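**Motorcoach minimums for the Pedovwood loop?**

**prelell_tours**
Planning an April group of 27 to Pedovwood with two nights in Bimstead. The coach company wants us to pay for a 40-seater either way. Has anyone booked a smaller bus out there?

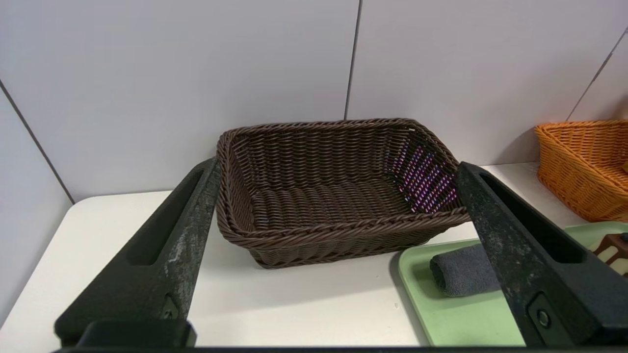 Budget for transport is $2,000 and I'd like to stay under it.

**K. Nair**
Keane runs minibuses from Bimstead. We paid by the mile and came in well under your number. Ask for the driver's room to be listed separately.

**gatepost80**
I'd skip Keane. They were 80 minutes late for our pickup and we lost our lunch slot. Pay for the big coach.
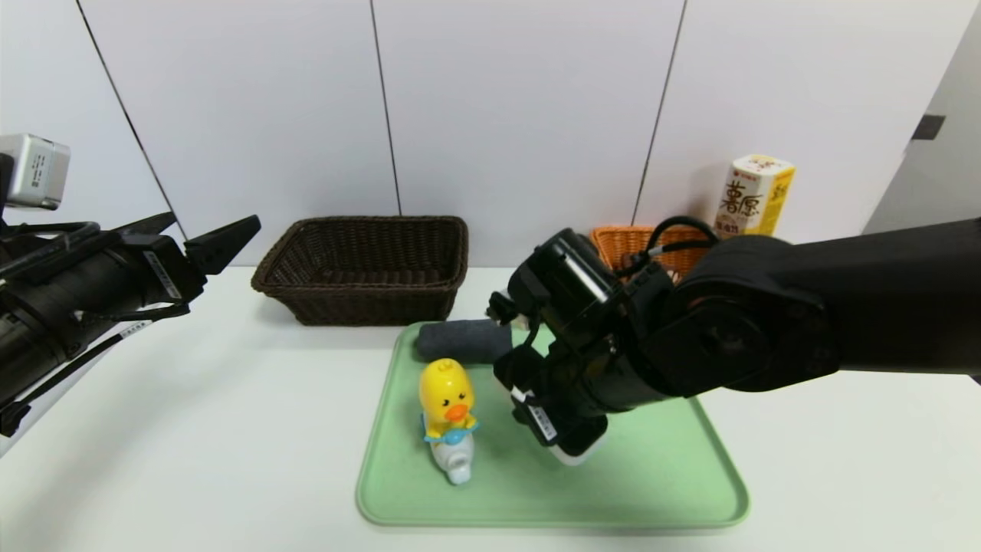 Your people will want the legroom anyway.

**K. Nair**
When was that? They changed dispatchers last year and I've had 2 trips with no trouble.

**gatepost80**
Before that, I think. Still wouldn't risk it with a timed lunch.

**prelell_tours**
Lunch is flexible on our end. I'll get a quote from Keane and ask the coach company to match it. Kamarul, is the luggage space OK for 27?

**K. Nair**
One bag each, yes. Get it in writing.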